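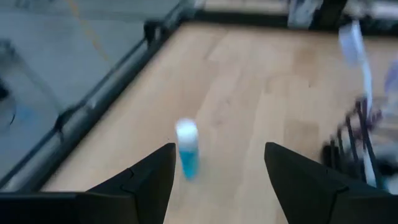 Conjunto de higiene oral é a designação dada à reunião de escovas de dentes, copos, frascos e respetivo suporte num único recipiente, destinado a casas de banho partilhadas, residências e unidades de acolhimento. O termo abrange tanto os artigos como o modo de os dispor.

Composição

O conjunto corrente inclui escovas de cabo branco ou colorido, um ou mais copos de plástico, um frasco pequeno de tampa e um suporte aberto. Na nomenclatura adotada pela Prolell, o suporte de arame tem a referência 808 e admite até 30 escovas. Os modelos Treka e Zaton distinguem-se pela altura do rebordo.
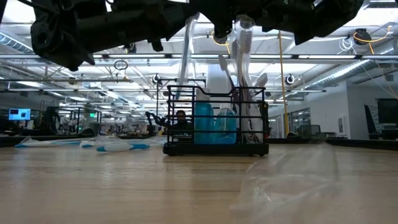

Departamento de Economia Doméstica e Equipamento Residencial

Os suportes de arame preto são de base retangular e recebem na mesma cesta os copos e as escovas, estas ao alto, com os cabos em várias direções. Copos azuis translúcidos permitem verificar o interior sem os retirar. As escovas fornecidas em embalagem de plástico transparente são desembaladas antes da arrumação, e o invólucro é recolhido à parte.

Disposição e manutenção

A norma interna Usmani, revista em 01/11/2010, recomenda que os copos ocupem a parte dianteira do suporte e que as caixas altas fiquem atrás. Os frascos guardam-se de pé, com a tampa fechada. O suporte deve distar 60 centímetros do lavatório. A base é limpa de dois em dois dias e o conjunto é revisto todos os anos, em setembro.

A montagem faz-se sobre uma mesa de madeira desimpedida ao centro, com espaço para pousar as escovas antes de as colocar na cesta. 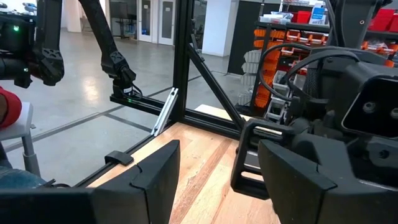 Siwan Gwilliam observou que a distância prevista na norma é excessiva para casas de banho pequenas e propôs que se aceitasse a colocação em prateleira, desde que as cabeças das escovas não se toquem. A proposta consta em anexo à norma, sem caráter obrigatório.

Ver também: copo de lavatório; escova de dentes; suporte de arame.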